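# Puvdale Lending Store: bin refurbishment, progress report to the Buschmann Fund

Sat 2 March. Covers the work since the grant was released in January.

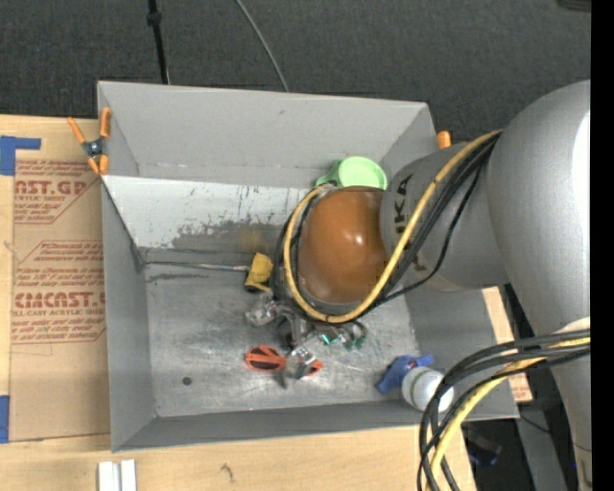 ## Where we are

The grant pays for the repair and recoating of the large gray bins used at the Puvdale store for sorting returned goods, and for a written care routine so that they last longer. There are 88 bins in the program. All of them have been inspected and given a tag. The first batch has been cleaned and is ready for coating. The coating has not started, for reasons given under "Delays."

Spending is within the budget. We are behind on the schedule and ahead on the inspection, which was planned to run alongside the coating and was finished first.

## What the inspection covered

Each bin was brought to a bench and checked on the same sheet. The sheet has a line for each wall, a line for the sloping panels, a line for the floor and a line for the rim. Every line gets one of these marks:

- **A**: no work needed beyond cleaning
- **B**: surface work only (rub down, fill scratches, recoat)
- **C**: repair to the panel or a seam before any surface work
- **X**: take out of use

A bin takes the mark of its worst line. We thought about averaging the lines and decided against it, as a bin with good walls and a split seam would have come out looking usable.

## Findings

### Sloping panels

Most of the wear we recorded is on the lower slopes. The bin shown at the top of this report is a fair case. The pale slope below the rear wall has scratches and dark vertical streaks, and there is a patch where the light coating has rubbed away and left gray. The broad panel behind it is in much better order, with faint scuffs along the bottom edge and a small dark mark near the top. We marked the rear wall A and the slope B.

The pattern is the same across much of the stock. Goods come in over the rim, land on the slope and slide down to the floor. Boxed goods do little harm. Loose hardware does a lot, and in the past year the store has taken in more loose hardware than it used to.

The streaks were a question at first. On the bins we have cleaned so far, some streaks came off with warm water and dish soap and a stiff brush. Others are in the coating and will have to be rubbed down. The sheet now has a separate box for this, filled in after cleaning. The early sheets don't have it and will be updated as those bins come through.

### Floors

The floors are metal and nearly all of them are scratched and smudged. We do not plan to coat them. A coated floor would look better for a month and then peel, and flakes would end up in the goods. The floors will be degreased, checked for burrs and left bare.

Small dark spots were noted on a number of floors, usually toward a corner. The bin in the picture has one at the lower left. Each spot is probed with a blunt pick. If the metal is sound it is recorded and left alone. If the pick catches, the bin goes to C.

### Walls and seams

The walls are in good condition overall. A few have dents that don't affect use and will stay as they are. Seam splits were found mainly on bins that had been stacked while full. Stacking full bins was already against store rules, and the rule has been printed again in larger type and put up at both ends of the racking.

### Rims

Rims get knocked by carts. We found rough spots on the front rims of several bins and filed them down the same day, since they can cut hands. This was not in the work plan. It took little time and no materials, and we have not charged it to the grant.

## Delays

The coating was to be supplied by Jisberg in January. The first delivery was the wrong grade for use on a surface that takes sliding loads, and we sent it back. The replacement has been confirmed but had not arrived when this report was written. No payment has been made for the returned lot.

The drying area was also not ready. Coated panels need to sit for 3 days without anything touching them, and the corner set aside for this was still holding shelving from the old reading room. The shelving has been moved. The corner has been swept and marked out with tape, and it will take a full batch with space to walk between the bins.

## Test panels

While waiting for the coating we made up some test panels from a bin marked X. The walls were cut out, rubbed down and left in three finishes: bare, old coating, and a sample of the new coating left over from the quotation stage. A sack of mixed bolts and brackets was tipped down each panel 300 times over several afternoons.

The old coating wore through to gray in the middle of the panel. The new sample was scratched and had not worn through. The bare panel marked badly and left gray dust on the goods, which rules it out for anything made of cloth.

We would like to take the new coating to 1000 tips before the final report. It is slow work, and it will be fitted in when the bench is free.

One point from the test affects the plan. Most of the damage on all the panels was in a band near the bottom, where the load changes direction. We now intend to give that band a second coat. The extra material can be covered from the line for brushes and trays, which came in under the estimate.

## Care routine

A draft of the care routine is in use at the store. It fits on one side of a sheet:

1. Lift heavy items in. Do not drop them over the rim.
2. Put loose hardware in a tub first and set the tub on the floor of the bin.
3. Wipe the slopes and the floor at the end of each sorting day.
4. Use soap and water. No scouring powder on coated panels.
5. Do not stack a bin that has anything in it.
6. If you see bare gray on a slope, write the tag number on the board.

Step 2 has been the hardest to keep to on busy days. The tubs were kept under the counter and people did not want to walk over for one. They now sit beside the sorting benches and are being used more.

Step 6 has already brought in several reports. All of them matched bins we had marked B, so the inspection and the people using the bins seem to agree on what counts as worn.

## Spending

| Line | Status |
|---|---|
| Cleaning supplies | Bought, enough for all bins |
| Coating | Ordered, not yet paid |
| Brushes, trays, abrasive | Bought, under estimate |
| Seam repair (Minside) | Quote accepted, first bins to be collected |
| Tags and printing | Complete |
| Replacement bins | Not started |

Minside will collect the C bins in small lots so that the store is never short. They have asked for the bins to be degreased before collection, and we have agreed to do this ourselves to keep the price as quoted.

## Next period

- Receive and check the coating before signing for it
- Coat the first batch, with the second coat on the lower band
- Send the first C bins to Minside
- Finish the cleaning of the B bins and update the early sheets
- Continue the tip test
- Decide how many X bins need replacing

On the last item, the store may be able to manage with fewer bins than it has now. Some were standing unused under the stairs when we tagged them. We will discuss this with the store before ordering, and if the replacement line is not fully needed we will ask the Fund whether the balance can go toward more tubs.

## Request

We ask the Fund to agree to the second coat on the lower band and to the small move between budget lines that pays for it. No additional money is requested. A reply before the coating arrives would let us treat the whole first batch the same way. The inspection sheets are kept at the store and can be sent as copies.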